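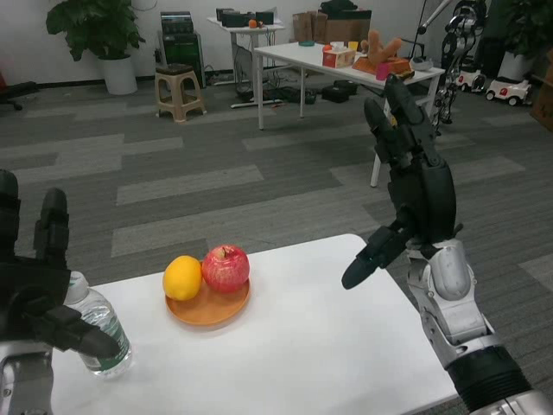

What should happen when a robot hand loses its connection while it is holding something? The hand should keep the grip it had, stop the arm above it, and wait for a person to decide what comes next.

That is the position I now hold, and it is now the written rule in our room. It was not the rule when the fault described in this post took place. I had left the default setting in place for months and had never asked what the default was.

The facts are as follows. Our bench robot has two arms and two five-fingered hands. Each hand has its own controller, and both controllers report to a single supervisor program, which we call Welent. The trials are ordinary tabletop work: take hold of a bottle, lift it, carry it over the plate, set it down on the far side, and leave the fruit where it lies. We run these trials in blocks of 30. The fault occurred late in a block, during a carry with the left hand.

The left hand controller stopped sending its status messages. Welent waited for the time allowed, declared the hand absent, and sent a stop to the left arm. The stop was carried out correctly. The hand, however, was running its own timeout. On losing contact with the supervisor it did what its firmware told it to do, and opened. The bottle fell a short distance to the table, rolled, and went over the edge. The cap held. The right arm, which had received no instruction to stop, continued its own motion for another 133 milliseconds before the general halt reached it.

No person was hurt and no equipment was damaged. I record it as a safety matter all the same. The operator had stepped toward the table to catch the bottle, as most people would, and an arm was still moving when that step was taken. The distance was adequate. It was adequate by luck and not by design.

The first explanation offered was a bad cable, and it was half right. The connector at the left wrist had worked loose. Under slow motion it held contact, and during the faster part of the carry it lost contact for short periods. We reseated the connector, fitted a strain relief clip, and could not bring the dropout back in that day's remaining trials. It would have been easy to close the report there.

I kept it open for a further week, and the review found a second cause that matters more than the first. The open-on-timeout behavior had been chosen on purpose, at an earlier stage of the work, when the hands were mounted on a fixed stand and the chief concern was pinched fingers. For a hand on a stand with a person reaching into it, opening on loss of contact is a sound choice. The setting then moved with the hands when they were mounted on the arms. The person who made the change (I was that person) copied the configuration file and checked the joint limits, the current limits and the addresses. The timeout section was not checked.

The log was also less helpful than it should have been. Welent recorded "left hand absent" and then, after the connector made contact again, "left hand present, open." It recorded nothing in between. Anyone reading those lines without the video would conclude that the hand had been open throughout. I spent most of an afternoon on that false reading before comparing the times with the recording – a mistake I would prefer not to repeat.

The following changes are now in force.

Both hand controllers hold their last grip on loss of contact, with the finger current reduced to a low ceiling. The ceiling is enough to keep a full bottle in place. It is also low enough that a person can pull the fingers back without tools. I have tested this on my own hand, with a colleague at the stop button.

A fault on either side stops both arms. The earlier arrangement treated left and right as separate machines, and for a bench of this size I can find no good argument for it.

After any fault, the operator stays behind the floor mark until the lamp shows that both arms are halted. Objects that fall are left where they fall. This is the hardest rule to follow, and we practice it by dropping things.

The supervisor now writes the last known finger positions at the moment of dropout, together with the reason for the timeout. The monitoring script that reads them is kept in our Plakport folder with the trial sheets.

The wrist connectors are checked by hand before each block and the check is initialed.

One question remains open. Holding the grip is right for a bottle, and right for an apple or a lemon. I am less certain that it is right for a soft object, or for anything a person may also have hold of at the time. We are planning handover trials for August, in which a person and the robot will briefly share an object, and a hand that holds on through a dropout may be the wrong hand for that work. A friend at Burkgate has suggested choosing the timeout behavior by task and loading it with the trial file. I see the appeal. I also see that it would put a safety setting into a file which changes many times a day, and that is very close to how this fault came about.

Until that is settled, no handover trial will be run on this bench. Readers who have dealt with the same choice are invited to write to me, particularly if their controllers keep a timeout separate from the supervisor's. I would like to know where the setting is stored, and who is required to look at it when the hardware moves.

Posted 2026-04-30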